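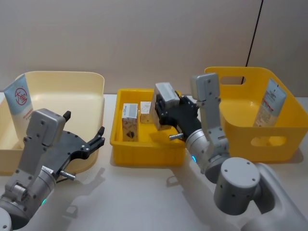 Vuma commented under our last post that sorting small cartons into bins sounds like a weekend job, and asked what we could possibly need more people for. Fair question! We thought the same when we started the two-arm sorter at the Roden workshop, and now we're looking for helpers to join the build through November.

The job is teaching a pair of arms to pick up light packages and put them in the right bin, over and over, without squashing a corner or bumping each other. We have 123 practice runs saved and want to reach 700 before we change the grippers. That's a lot of evenings, and they're fun ones (the first clean handoff got actual cheering). 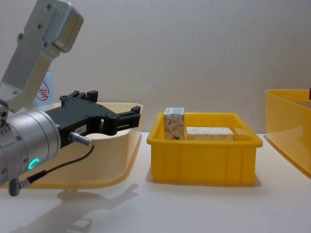

You'd take a shift driving the arms, resetting the bins between runs and writing down what went wrong. If you like wiring, 3D printing or Python, there's plenty of that too, and the cable routing could really use a fresh pair of eyes.

No experience needed, just patience and steady hands. Shifts start at 7 in the evening and there's always soup. It's unpaid, but helpers get free bench time at the workshop for their own projects.

To join, leave a note at the Roden front desk marked "sorter" and tell us which evenings suit you.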